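Nirosport moves table-clearing work to hand-held grippers ahead of robot rollout

Saturday, October 15, 2022

Nirosport has changed the daily work of 40 of its household service staff as it prepares to automate part of its table-clearing and sorting jobs, the company said. Staff who used to pick up, sort and put away items by hand now do part of each shift with a two-finger gripper that they hold and operate themselves. The movements are recorded and used to train the control software for a robot arm the company plans to bring in later.

The work is done in ordinary homes, on dining tables with the usual mix of goods: drink cartons, snack packs, paper bowls, plastic cups and bottles. A worker closes the jaws on an item, lifts it, moves it and releases it. Two people can work at the same table, each with a gripper.

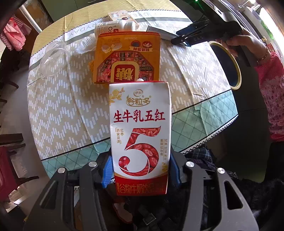

Under the new schedule, a recording block lasts 40 minutes and is followed by a break. No worker does more than 6 blocks in a day. The limit was set in August after staff reported sore wrists and forearms during the first weeks, when blocks had no fixed length.

"The tool is heavier than a hand and it has two fingers instead of five," said Hiba Kanaan, who manages the program at Nirosport. "People had to relearn simple things, like which side of a pack to approach from. Most of them were at normal pace after 200 picks."

Cartons are the easiest items in the set, according to Kanaan, as they have flat sides and hold their shape. Bags and thin paper goods take longer. A paper bowl gives way if it is squeezed across its full width, so staff are told to take it by the rim, with one finger inside and one outside.
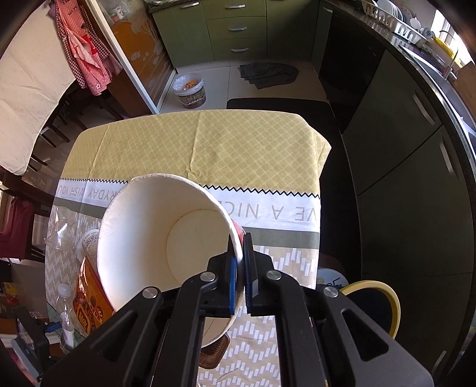
Recordings are checked by a separate team at Custent, a contractor, which rejects any clip in which the item is dropped or the worker's free hand touches it. The current set holds 1214 accepted clips. Rejected clips do not count against a worker's pay, which is by the hour. An earlier plan to pay by accepted clip was withdrawn after staff objected.

Job titles have also changed. Workers on the program are now listed as handling operators and receive a higher hourly rate during recording blocks only. The rest of the shift is paid at the old rate.

Arlo Oyelaran, who represents the staff in talks with the company, said the rate was not the main concern. "We want it in writing what these people do once the arm is running," he said. "They are teaching it their job. At the moment the answer is that some will supervise it, and we don't have a number."

Kanaan said no positions would be cut during the trial period. She did not give a date for its end. Talks on the supervisor role are continuing.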